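Textiles and Garment Care, Unit 9
Handling and Folding Heavy Knits
Course notes, September term
Instructor: Afroza Nanayakkara

Read these notes before the practical. Bring one heavy sweater of your own, clean and fully dry. Wool, cotton and acrylic are all fine. If you don't have one, sign one out from the cupboard in Room 514 and return it at the end of class.

1. Why knits are not hung

A knit fabric is a series of loops. The loops can open and shift under load, and a heavy sweater on a hanger puts most of its weight on the shoulders. Over time the shoulders form points and the body gets longer. Cables make this worse. Each cable crosses groups of stitches over one another, so a cabled panel uses more yarn than a plain one of the same width and weighs more.

Store heavy knits folded, on a shelf or in a drawer. A hanger is acceptable only if the sweater is folded over a padded bar.

2. Laying out

Use a flat surface larger than the garment with both sleeves out. A made bed works well at home. Smooth the sheet or cover first, or its wrinkles will show up as bumps under the knit and you will try to smooth the wrong layer.

Lift the sweater with support under the body. Do not carry it by one sleeve. Once it is down, set the collar first, then the shoulders, then the hem. Leave the sleeves for last.

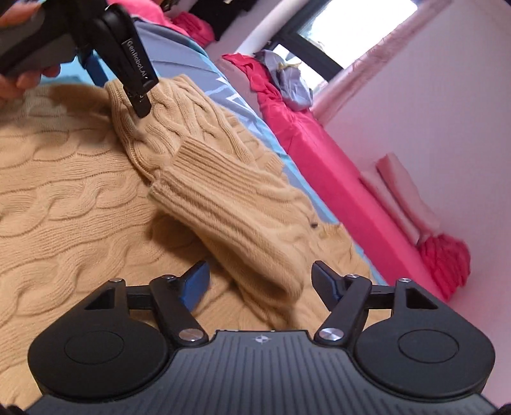

Ribbing needs separate attention. Collars and cuffs are usually ribbed so that they stretch and come back, but they come back less well after repeated pulling. When you adjust a collar, take hold of a small fold and move it a short distance. When you straighten a sleeve, guide it along its length and let the cuff follow. Tugging on the cuff edge is the most common mistake in this unit.

Check the surface while the sweater is flat. Pick off lint and specks by hand. Do not cut a snag; work it through to the back with a blunt needle.

3. Folding

Place the sweater face down. Fold one side in toward the center and lay the sleeve down along the body. Repeat on the other side. Bring the hem up to the middle, then fold once more to the collar. Very thick cables may only take one cross fold. Don't press the folds with your hand.

4. Practical

You have 60 minutes. Lay out, inspect and fold your sweater, then unfold it and do it again on the narrow table. Write down the fiber content, the stitch pattern and any damage you found. Giang Hoàng will check the folded pieces and collect the sheets.

Reading for next time: the handout on washing and drying flat.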